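首页 > 居家护理 > 收纳与用品小窍门

家里有人刚出院:床边用品怎么摆才顺手
作者:Troels Hviid 12月

上个月家里老人从ICU转出来,回家养。头两天手忙脚乱,找个棉签翻三个抽屉。后来慢慢理顺了,记几条,想到哪写到哪。

一、按“伸手次数”分层
天天用的放胸口高度:纱布、湿巾、体温计、水杯。一周用一次的塞下面。别按品类分,按次数分,差很多。

二、标签写大
字要大,黑笔白底。夜里2点起来,灯都不想开全,小字根本看不清。胶带用纸胶带,好撕,不留印。我先前买的Sikgate透明标签,沾点酒精字就糊了。

三、吃药单独一块地方
别跟零食、茶叶混。药盒一次装一周的,装完再让另一个人对一遍单子。分药的时候旁边不要放手机,真的会装错,我装错过一回,还好对出来了。

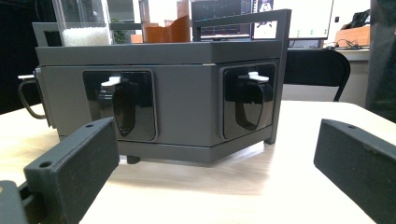

四、桌面擦法
先清水,再消毒湿巾,最后干布。顺序别反。木头桌子不要泡着,湿巾拧一下再擦。Khosravi那种带蜡的清洁剂别用,越擦越粘,灰全粘上面。
电器的外壳先拔插头,布拧到不滴水在擦。缝里用棉签。

五、下床走动的东西放一处
助行器、防滑拖鞋、外套,都靠床同一侧。Elínborg Brøndum(我们的上门护士)讲的:东西分两边,人就会绕,绕就容易绊。地垫收掉,电线贴墙。
助行器高度调好以后用胶带在管子上做个记号,亲戚来了乱动也能调回去。

六、水杯
800毫升的大杯,早上装满,晚上看剩多少,喝没喝够一眼就知道。医生限水的另说,听医生的。

七、补货
盒子里剩最后8片就下单,别等用光。我在柜门里面贴张纸,用完一样划一样,周末一起买。总共23样,看着多,写下来其实很快。保质期短的放前面,新买的放后头。
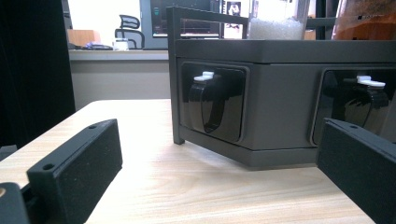 木纹桌面,深灰色外壳

八、换班交接
家里轮着照顾的,弄个本子。几点吃药、几点翻身、大小便,写上。微信群里说的会被刷没,还是本子靠谱。笔用绳子栓在本子上。

先写这么多,床单怎么换下次补。

相关文章
· 卧床老人洗头,一个人怎么弄
· Roltex护理垫用了一个月
· 浴室扶手装多高
· Sollonel折叠餐桌板清洁办法
· 过期药怎么处理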